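### 3.2 Recording a bimanual run

Applies to the Plolura grippers, left and right. Single-hand runs, see the Girkness sheet.

1. Power up both grippers. Wait for the 2 beeps.
2. Put the flat target on the desk, near the front edge.
3. Close and open each jaw 3 times - full travel, no half squeezes.
4. Check the wrist view. Target should show between the jaws.
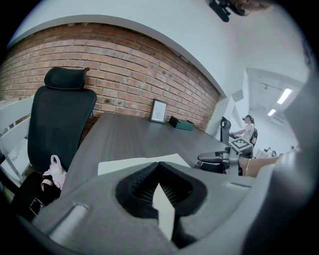
*Wrist view, white sheet visible through the jaw gap.*

**Caution:** don't cover the marker cubes with a sleeve or thumb. Lost markers = lost pose, and the run gets droped from training.

5. Stand at the near edge, one gripper per hand, fingers pointing over the table.
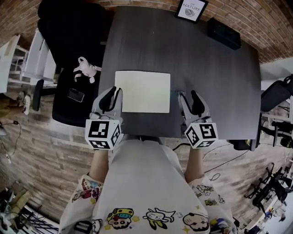
6. Hold still, then start. Slow is fine - jerky isnt.
7. Stop, save, next run.

**Note:** the Titstead policy was trained on 221 runs. Dont mix in older single-hand ones, success rate fell when we tried. Questions to Achilleas Stefanou.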